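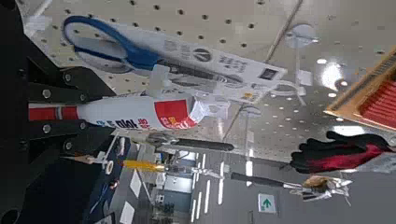

Blue-handled scissors on their card, red and white tube next to them.

March. Awning cloth, Mitville job

Picked up again after lunch. The two long strips from the Mitville awning have been out of the soak since this morning and are now on the rack by the window. Roll 1121 is the original cloth, the other strip is the Kevdale replacement. Both marked in pencil at the top left corner. Pen bled last time, so pencil from now on please.

Shrinkage first. Original cloth: no change along the length that I can measure with the steel rule. Kevdale lost a little along the length and nothing across. It is enough to matter on a run as long as the front valance, where the old and new pieces are joined side by side. If we cut to the old pattern without washing the new cloth first, the seam will pull into a pucker after the first heavy rain. I think this is what happened on the Drirkthorpe shopfront, though we never got that one back to check.

Proofing: brushed Tessier on half of each strip, one coat, left the other half bare. Poured 20 ml on each half with the strip laid flat over a dish. On the treated original the water sat in beads for the whole time I watched. Treated Kevdale beaded at first, then darkened at the middle of the patch. Bare halves both soaked through, the old cloth much faster. The darkening could be a thin spot where I lifted the brush. Needs repeating with a roller before I say anything to the customer.

Seams: sewed three short samples on the walking foot machine. Flat felled, lapped with double row, and lapped with double row plus tape behind. The felled seam looks best but is too thick to feed at the corners, and I broke a needle on the second one. Lapped and taped is what the original maker used. Stitch holes on all three let water through until the thread swells, so ignore the first few minutes of any drip test.

Pull test with the luggage scale went up to 143 newtons on the taped sample and the clamp slipped before the cloth did. No use as a result. The clamp wants rubber facing, or a wider jaw.

Lilla Gulyás looked at the samples at about four and prefers the taped seam, with the tape in the same colour as the thread. She also pointed out that the scallops on the valance are not evenly spaced on the original. I had assumed the paper pattern was wrong. It isn't, so leave the pattern alone.

Wall by the grey cabinet: scissors, wrench, screwdriver, roller.

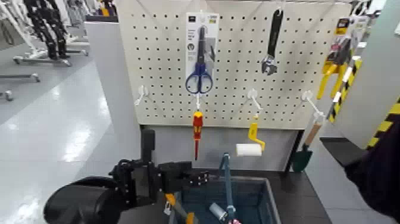 Next

Wash the whole Kevdale length before cutting. Dry flat.
Second proofing test on a fresh strip, rolled.
Face the clamp and repeat the pull test on all three seams.
Ask Mitville whether they want the old eyelets reused. Some have gone green and have stained the cloth round them.
More heavy needles.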